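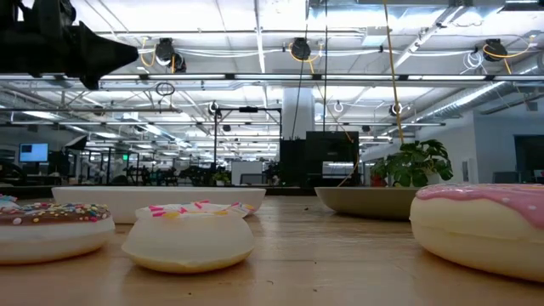 Hilo sobre donuts de juguete, que en marzo dije que lo haría y se me pasó. Compra, lavado, dónde guardarlos y qué hacer con ellos si compartís mesa con plantas.

Los míos son de Drolora, pedido 2425 (lo tengo apuntado porque tuve que reclamar dos veces). Venían sueltos en una bolsa, sin caja ni bandeja. Si los queréis para regalo, contad con envolverlos vosotros.

Son blandos, con la base color crema y el glaseado de otro color por encima. Los que más se usan son el de chocolate con virutas de colores, el blanco con virutas rosas y amarillas y el rosa con virutitas blancas. El rosa es el que piden todos los niños. El de chocolate es el que cogen los adultos.

El rosa tiene el glaseado con goteo, cayendo un poco sobre la base. Me gusta más que los de borde recto. También se mancha antes, aviso.

Lavado. La etiqueta dice solo a mano y yo la primera vez no hice caso. Programa corto, agua fría, centrifugado a 800. Salieron enteros pero uno quedó con la base torcida y tardó cuatro días en secarse por dentro.

Ahora los lavo a mano con jabón neutro, los aprieto dentro de una toalla y los dejo en una rejilla. Nada de radiador. Les doy la vuelta por la mañana y por la noche.

Para manchas pequeñas en el blanco va bien un paño húmedo con una gota de jabón, sin frotar en círculos. Se golpea con el paño y ya.

No uséis toallitas perfumadas. El olor se queda semanas.

Mesa. La de madera clara me parece la mejor para sacarlos, los colores se distinguen bien y no resbalan tanto. Tuve una blanca brillante y el donut blanco desaparecía, los niños pequeños no lo encontraban.

En la mesa conviven con las macetas: una jardinera blanca alargada y un cuenco ancho gris tirando a beis con una planta de hojas grandes y lobuladas. Por la hoja yo diría monstera, pero la heredé sin etiqueta y no pongo la mano en el fuego.

Problema número uno de esa convivencia: el riego. Un donut apoyado contra un tiesto recién regado se bebe lo que caiga. Me pasó con el de virutas azules y le quedó un cerco marrón que no ha salido del todo.

Solución: los días de riego los donuts se van a su cubo antes de sacar la regadera. Y las macetas van al fondo, los juguetes delante.

Problema número dos: la tierra. Cuando alguien mueve la jardinera siempre caen granitos, y la tierra seca se mete entre las virutas. Cepillo de dientes viejo, en seco. Si mojáis la tierra antes de cepillar hacéis barro.

Y si hay niños muy pequeños, la planta fuera de su alcance mientras juegan. La monstera no es para morder y un niño que está fingiendo comer donuts acaba probando lo que tenga al lado.

Juegos que han funcionado. El de la tienda, siempre. Uno despacha, otro compra, y los precios se los inventan ellos. La última vez el de chocolate costaba siete y el blanco era gratis porque nadie lo quería.

También el de los pedidos: "uno rosa y uno de chocolate para llevar". Con los de tres años mejor un solo color cada vez. Con los mayores se puede cambiar el pedido a mitad y se enfadan mucho, les encanta.

El de memoria (tapar con un trapo, quitar uno, adivinar cuál falta) funciona regular con pocos donuts. Se lo saben enseguida. Hay que mezclarlos con otras cosas de comer de juguete.

Para esa mezcla compré unas frutas de Atemix. Son duras y pesan. En un cajón con los donuts los aplastan, y el glaseado se queda con la marca. Cajones separados.

Guardarlos: yo uso un cubo de tela de Aerts, sin tapa. Probé una caja de plástico con cierre y cogían olor a cerrado. De pie y sin apretar, que si van unos encima de otros los de abajo pierden la forma.

Si ya los tenéis chafados, se recuperan bastante amasándolos con los dedos desde el agujero hacia fuera. Un rato viendo la tele y listo.

Sobre el precio: no voy a poner lo que pagué porque los míos eran de oferta y luego me escribís que están más caros. Mirad también los de Gramalstead, que los he tenido en la mano en casa de una amiga. El relleno es más firme y las virutas se notan menos al tacto.

Lo que sí miraría antes de comprar cualquiera: tirad de una viruta. Si se mueve, para menores de tres años no.

Añado por los mensajes: no, no venden los colores por separado. Pregunté por uno rosa suelto y me dijeron que el juego completo o nada.

Otro que me preguntáis: el sol. En el alféizar el rosa se va quedando pálido. En la mesa, lejos del cristal, de momento aguantan.

Domingo 20 de junio, toca lavar el blanco. Si consigo quitarle el cerco al azul lo pongo por aquí.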